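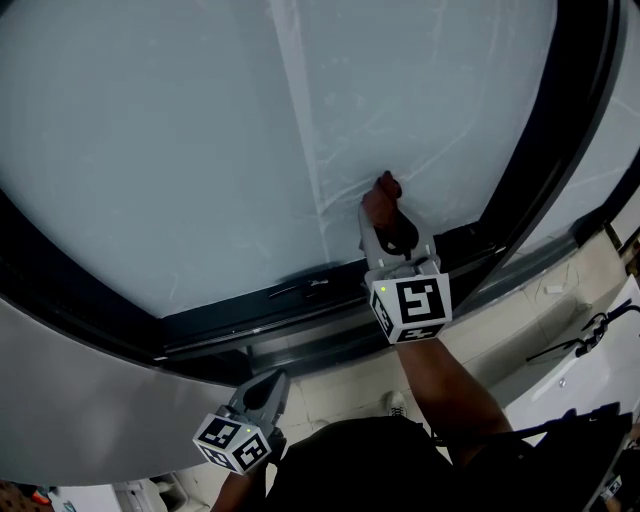
Door task, head view. Right gripper on the edge of the door window, left gripper open beside the curved panel.

From: Plidoreo maintainers
To: plidoreo-dev
Date: Fri 5 April
Subject: Re: Contact-frame relabeling, does it survive the door task?

Tsutomu,

Short answer: yes for the grasp, partly for the swing. Your original message is at the bottom. I take your points in order.

On pose quality. The wrist trajectories in the door set do not come from the tag detections alone. Claden fuses the cube detections from the head view with wrist-camera odometry, and the relabeling step reads the fused track. The concern about the pane is fair, though. It is pale and close to featureless over a large area, and what texture it has is scuffs, streaks and creases in the film. When the wrist camera is close to it, feature matching latches onto reflections, and those move with the viewer. Before the February change this produced a slow drift along the plane of the pane, small enough to pass the residual check and large enough to put the relabeled contact point off the rim. The odometry term is now down-weighted whenever the cubes are well seen. The drift is gone in the segments I replayed. It comes back if both cubes are hidden for a long stretch, and I have no fix for that case.

On the contact frame itself. We express actions relative to the fingertip midpoint at first stable contact, with the approach axis taken from the gripper and the remaining axes from the fitted arc of the following motion. For a hinged part the arc fit gives the hinge axis for free once the part has moved far enough. For short motions it is badly conditioned. The code then falls back to the gripper frame and sets a flag in the episode record. Check the flag before comparing runs. Some of the disagreement between your numbers and mine may be that you trained on flagged segments and I dropped them.

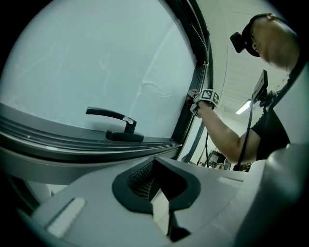 On results. The training set is 937 demonstrations, all two-handed, all with the same gripper geometry. Evaluation was 100 rollouts on the Luneck arms, split evenly between the relabeled policy and the baseline with actions in the head frame. I will post the per-rollout table once the failure labels have had a second pass. Qualitatively, the relabeled policy reaches the rim and closes on it more reliably, and the baseline tends to close early, in front of the rim. Once the door is moving, the two policies are hard to tell apart. Both lose the edge late in the swing, when the fingertips roll and the contact frame we froze at the start no longer describes the contact. I tried refreshing the frame during the swing. It helped in replay and made the closed-loop runs jittery, so it is off by default.

On the idle hand. You suggested masking the loss on whichever gripper is not in contact. I ran this and would advise against it for now. The free hand carries information about what the operator intends to do next, and with the mask on, the policy parks it in places that later block the other arm. A reduced weight worked better than a hard mask. The weight is exposed in the config as free_hand_scale.

I have not tested on the Tapley cabinet set. If you have the calibration files for it, please send them, as the ones on the server are for the old cubes.

The branch is contact-frame-v2. It needs the current Claden build; the older one writes timestamps in a different clock and the relabeler will accept them without complaint.

----- Original message -----
From: Tsutomu Kudo
To: plidoreo-dev
Subject: Contact-frame relabeling, does it survive the door task?

Hi all,

I reran the relabeling on the washer door episodes and get a smaller gain over the head-frame baseline than the notes suggest. Two questions.

First, how far do you trust the wrist pose when the camera is near the glass? My residuals look fine but the contact points do not land on the rim.

Second, in most segments one hand is working and the other is waiting. Has anyone tried masking the loss on the waiting hand? It seems to me we are fitting noise there.

I can share my config if it is useful.

Tsutomu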